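About Us

Stesosmont started with a box of paper lanterns and a borrowed folding table. We wanted to make decorations for the holidays that don't get a whole aisle at the big stores: midsummer, harvest, the first day of school, New Year's, Lantern Night, birthdays that fall in the middle of February when everybody is tired of winter. We love the December stuff too (who doesn't?), but there are twelve months in a year and we think every one of them deserves something hanging in the window!

These days we're a workshop, a small school and a mail-order shop, all in one long brick building on the Meltach side of the river. The workshop is downstairs, the classrooms are up a flight of very creaky stairs, and the packing tables are wherever there's space that week. If you come by in September you'll be stepping over garlands. In March it's kites.

What we make

Most of what leaves the building is paper. Folded stars, cut-paper banners, honeycomb balls, lanterns in four sizes, and the long accordion garlands that people seem to buy again every year even though they store perfectly well (fold them flat, keep them dry, and they'll last and last). The current catalog has 124 designs in it. A few have been there from the start, like the plain round lantern and the leaf garland, and a few come and go depending on what we're excited about.

We also do felt, and lately a lot of salt dough. Salt dough is flour, salt and water, and you can make almost anything with it: suns, fish, acorns, little houses, letters for a name. It takes paint beautifully. It does not like damp basements, so please seal it and bring it upstairs when the party's over.

Then there's the Nundeo line, our outdoor decorations. Nundeo pieces are sewn from sailcloth and made for porches, balconies and school fences, and they stand up to rain and a good bit of wind. We sew them in single colors so you can put together your own mix. Orange and purple for October, yellow and white for spring, all blue for the last day of swim season — we've had orders for every combination you can think of, and some we never would have thought of ourselves.

How we pick colors

People ask us about this more than anything else. There are the combinations everyone knows, and we carry all of those. But a lot of families and towns have their own, and we really enjoy helping with that. One town near here does its whole harvest week in copper and cream. A school upriver has decorated in lime green every May for so long that the shop across the street orders extra ribbon.

Our advice is to pick two colors you like and one you wouldn't normally choose, and use just a little of the third. Hang it up and look at it at night with the lights on before you decide. Daylight and lamplight do very different things to paper, and dark red in particular can go almost brown in a dim hallway. We keep a lamp room upstairs with three kinds of bulbs for exactly this, and you're welcome to bring your own bits and pieces and try them out.

The school

We never planned on a school. We had a slow January, we had a big room with good windows, and we put a sign on the door saying anyone could come fold paper for an afternoon. The room filled up and it has stayed pretty full.

Classes are kept to 12 people, so there's always enough table and you never wait long for help. The beginner course is called First Folds, and you go home with a garland, a star and a lantern that you made from start to finish. After that you can go on to cut paper, felt, lantern frames or table decorations. Table decorations is a favorite of ours. It covers place cards, runners, centerpieces, wreaths laid flat around a bowl, and the fun of working with things from the kitchen and yard — fruit, nuts, seed heads, branches, herbs that smell good when the dishes go by.

Kids are welcome from age seven up if a grown-up comes along, and honeycomb balls are a great first project for small hands. We have left-handed scissors, plenty of them. We also have low tables and chairs with arms, and the freight elevator is open to anybody who'd like to skip the creaky stairs. Just ring the bell by the loading door.

Schools and libraries can book the room for a morning, or we'll pack up the supplies and come to you.

The Xia Room

At the end of the upstairs hall is our collection, which we call the Xia Room. It's a library of old decorations from kitchens, attics, church halls and shop windows. Foil fans. Crepe streamers. Cardboard witches with springy legs. A whole drawer of paper napkins that somebody ironed and kept. Last we checked the catalog there were 977 pieces, and we would dearly love to reach 1,000 before the next lantern season, so if you have something in a box that you can't use and can't bear to throw out, please think of us!

We don't mind tears or faded spots. We do like to know where a piece hung and what it was for. A note on the back of an envelope is fine. Everything gets wrapped in clean tissue and put in a labeled drawer, and you can ask to see any of it. Students copy the old patterns all the time, and several designs in our catalog began as a crumpled something from drawer six.

Lantern Night

Every August we close the shop early and hang lanterns along the river path from our building to the footbridge. Anyone can add one. We light them at 8:30 in the evening, there's lemonade and usually a band, and people stay until the lights go out. It costs nothing to come. If you'd like to make your lantern with us, the workshop is open all that afternoon and the paper is on the house.

The lanterns come down the next morning, and the ones without names on them go upstairs to be patched and hung again.

How we work

We cut and fold in the building. Our paper comes from a mill two counties over, and our dyes are water-based. Scraps get sorted by color into bins by the front door, and you can fill a bag for your own projects any time we're open. Broken pieces are repaired free for as long as we have matching paper, and if we've run out, we'll talk with you about what would look nice in its place.

Orders ship in flat boxes with paper padding. Please save the box! It's the right size for putting everything away again, and there's a space on the lid to write what's inside.

Visiting

The shop is open from 10 in the morning until 5, and later during the fall when the evenings get busy. Parking is behind the building. The lamp room is first come, first served, and the Xia Room is easiest to see if you send us a note ahead of time so we can pull the drawers you're interested in. Dogs are fine downstairs as long as they don't eat felt.

If you're not sure what you want, come anyway. Tell us what you're celebrating and how big the room is, and we'll pull things off the shelves until something makes you smile.
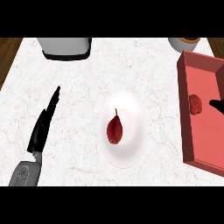 I took First Folds last winter and signed up for table decorations the minute I got home. My leaf garland is still up in the kitchen. Do you know yet if there'll be an evening section in October? I can't make the afternoons anymore, and my sister wants to come too. Also, I have two foil fans from my grandmother's dining room for the drawers, one a little bent, and I'll bring them by with a note.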